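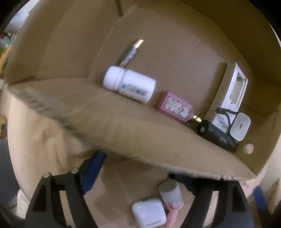
Bits and bobs in the bottom of a box, charger included.

12 April 2021

Five weeks till the move and I've spent most of today not packing, because Zoila Palomino rang at half nine to say the hairdresser in Nerwood was open again and did I want her spare slot. Did I! I haven't had a proper cut since before Christmas and my fringe has been living its own life. So off I went, mask on, window wide open behind me, freezing cold, and I loved every minute of it. She took off a good three inches and we talked about absolutely nothing, which I'd missed more than the haircut.

Walked home the long way by the allotments. Mikkel Bergmann was out on his plot with a flask and gave me a bag of purple sprouting (far too much for one person, so it's broccoli till the weekend). He wanted to know if I'd be giving up my half plot when I go. I said yes and then felt quite wobbly about it. I only took it on last March, and the raspberries haven't even done anything yet – he's promised to look after them, but he's a potato man really.

Did get a bit done after lunch. The bookcase is cleared, and the drawer in the hall, and I found the letter from Auntie that I was sure I'd thrown out. Sat on the floor and read it twice. Then I had to have toast.
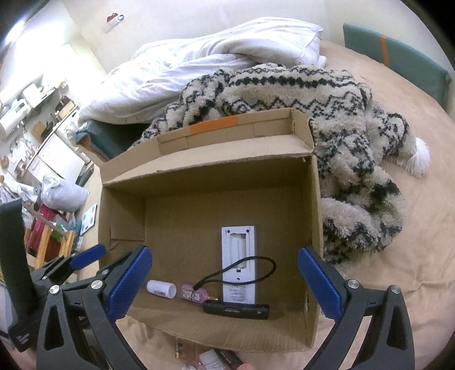
Box on the bed, cable and all.

Villads Toft has quoted 400 for the van, and that's with him driving. The other lot wanted 1310 and were snooty about the stairs, so Villads it is. I need to ring him back about the sofa, and find out if he minds the piano stool going in the front with us.

Bit of snow this evening, in April, great fat flakes that didn't settle. Watched it from the kitchen with the lights off. I'm on page 171 of the whaling book and still don't like the captain, but I want to know if he gets home. Must remember bin bags tomorrow, and stamps, and to ring Mum before six as she's got her choir thing on the computer.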